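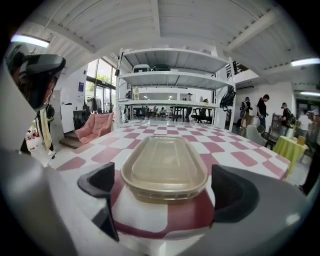
The Drolville city council voted last night to start a meal drop-off program for residents over 70 who live alone. Sign-ups open in January. Each person gets two lunches a week, packed in plastic containers with clear domed lids and brought to the door by city staff.

The pilot covers 50 households on the east side, between the rail line and Standia Park. If you live west of the tracks you can still put your name on the waiting list. The city says it will look at a second route next spring.

Cost came up a lot. The money comes out of the senior services budget, which had funds left over after the shuttle to Drirkirville was cut back. Council member Roel Goossens asked what happens when that runs out. The city manager said she would bring numbers to the budget session.

Food will be cooked at the Ahonen Center kitchen, same place that does the summer lunches for kids. Low-salt and no-pork meals can be requested on the form. No other special diets for now.

Vote was 5-2. The two no votes both said they wanted the whole city covered from the start.

Forms will be at the front desk in city hall, room 101, and at the library. You can fill one out for a parent or neighbor, but they have to sign it themselves.

Someone asked about holidays. No deliveries on city holidays, and the missed meal isn't made up later that week.

Next council meeting is the budget session. I'll post the agenda when it's up.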